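January 25, 2021
By Tiwari

If you have ever watched a coworker reach for a box of crackers and close their hand an inch too soon, you already understand what went wrong in Halville last August. The arm there had been running happily for weeks, taking flat little packages from people and putting them down where they belonged, and then one afternoon it closed its fingers and simply kept on closing.

The package folded, the arm carried on as if all were well, and somebody's thumb was a good deal nearer than it should have been. No one was hurt, I am glad to say! But the team at Larkalard switched everything off, made a very large pot of coffee and went back through the logs, all 2,000 handovers of them.
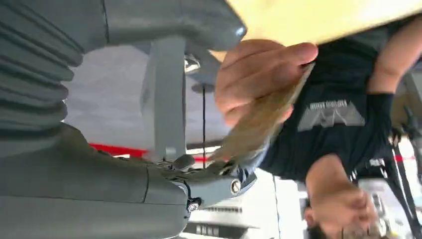 What they found was a small thing, as these things so often are. The force reading from the gripper was reaching the controller late, and only when the item was thin. On 612 of those handovers the delay was there, quietly, doing no harm (a thick box forgives a lot). With something flat, the fingers had already gone past the point where they ought to have stopped.

The repair took 2 people most of a week. They slowed the last bit of the grip, moved the force check into the gripper's own controller, and added a rule that the arm lets go whenever a reading fails to arrive. Then they spent 8 days handing it things, over and over, which I'm told is every bit as dull as it sounds.

The sister site in Fallham has the same arm and is getting the new software next.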